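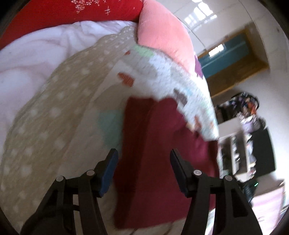

I finally got round to the bedding on Friday, after 2 months of stepping over it. The plan was simple - shake everything out, fold it, and see what could go in the Kosley drop-off bag. Well! I got as far as the big maroon cloth and sat down with a cup of tea.

It's a lovely deep wine colour and I've never settled on what it's for. Too nice for dusters, and it looks rather good on top of a white patterned cover (the winter one, which is staying put, thank you very much). 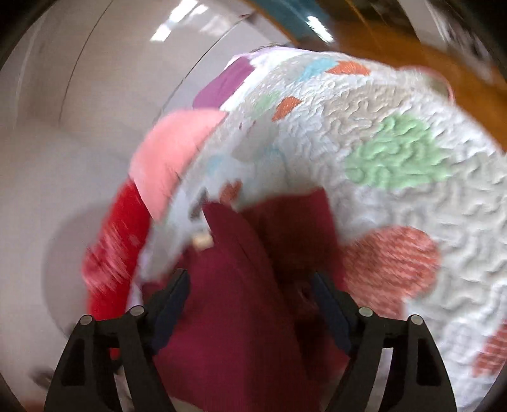

Sabina Zeman wrote back within the hour that dark reds should never be folded in with white bedding, and that hers has lived in its own pillowcase for years. So I'm off to find a spare pillowcase. Bags go to Vrabec's by 27 August if you've got any blankets to add.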